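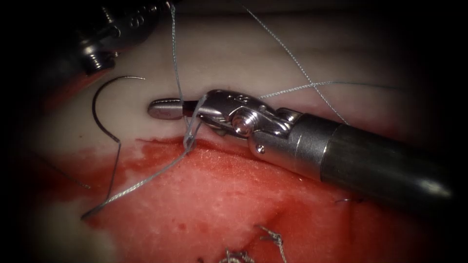 The Short, Tangled Life of a Stitch

2018-11-02

Every surgeon I have met can tie a shoe, and every one of them has been asked at a wedding to sew on a button. Most do it badly. Marlene Sauerland does it very badly, and she has been closing people up for the better part of her working life.

"It's the straight needle," she told me, handing back my cuff with the button attached at what I can only call a jaunty angle. "Who designed that? You have to get behind the cloth. I never get to go behind anything."

I had come to the teaching rooms in Clusum to find out why something as old as sewing still needs a course. Sauerland's takes 5 days. The first is given over almost entirely to picking up the needle, putting it down, and picking it up again somewhere slightly better. By lunch the trainees have the faces of people who paid for a cooking class and have been shown how to hold a spoon.

The curve is what makes it all possible. A household needle goes in one side and out the other, and your second hand waits around the back like a getaway driver. In a wound there is no back. The needle has to dive in and come up again on the same side, so it is bent into part of a circle and the hand that drives it has to turn with the bend. Push it straight and you tear a bigger hole than the one you meant to mend. "Follow the curve" is the course motto, and Sauerland says it so often that one trainee had started mouthing along.

Where you grip matters nearly as much. Too close to the point and you have nothing left to drive with. Too close to the other end, where the thread is attached, and you may crush the weakest part. The approved place is somewhere past the middle, toward the thread, and the phrase "somewhere past the middle" accounts for a surprising share of the arguments I heard. The needle, meanwhile, wants to roll. Lay it down for a second and it settles on its side, pointing at something you didn't have in mind.

Then there is the thread. I had assumed it would be the easy part.

Surgical thread comes in two broad temperaments. The single-strand kind is slick and springy and remembers the packet it came in. Pull it out and it holds its coils like an old phone cord with a grudge. The braided kind is softer, lies down when asked, and holds a knot well, but it drags more going through. It also likes to be in several places at once. A few inches of it can cross itself, wander off behind the instrument, double back and turn up exactly where the next stitch ought to go.

"People think the needle is dangerous," said Hằng Dương, who buys supplies for the course and sits in on it more often than she needs to. "The needle is one thing. You know where it is, or you stop until you do. Thread is everywhere."

Dương has opinions about thread the way other people have opinions about olive oil. She keeps the books for the place as well, and she let me look at a page. The rooms go through 4000 packets a year, mostly braided, mostly from a supplier called Pirent. The needles they liked best came from Heitmann, until Heitmann changed the box. The needles, she concedes, were the same. The box was worse, and she switched. I asked whether that was rational and she asked whether I'd ever tried to open the box.

Trainees get 30 lengths each for the week and are told to waste them. They practice on pads, on pieces of pork belly, and once, in March, on a batch of chicken thighs that Dương had bought with the skin off, which defeated the purpose and made a decent soup.

I was allowed a turn. My first bite went in at a slant and never came up. My second came up, but so far from the edge that Sauerland asked if I was building a tent. On the third I followed the curve, rolled my wrist, saw the point rise out of the far side and felt like a genius, right up until I pulled the thread through and kept pulling. You are supposed to leave a tail. I didn't. The whole length slid out and lay across the pork in a heap.

Knots come on day two, and they humble a different set of people. The basic one is made by looping the long end around the jaws of the needle holder, reaching through to take the short end, and drawing the two apart. Then you do it again the other way. Do it the same way twice and you get a granny knot, which looks fine and slips. A fair number of the trainees had been tying their shoes with granny knots since childhood and went home to have a word with their mothers.

There is an old sampler on the corridor wall from a Bosar sewing school, bought at a flea market for 500 of a currency Sauerland can no longer identify. It has an alphabet, a house and a dog, or perhaps a pig. She makes each new group look at the back of it before they start. The back is a mess of trailing ends and shortcuts, with one long strand running from the chimney all the way down to the animal.

"She got lazy at the roof," Sauerland said, with real disapproval. "Look at that. She should have cut it and started again."

She then took another look at my cuff and said that, if I wanted, she could redo it with a proper needle. I kept the button as it was. It fell off on the train.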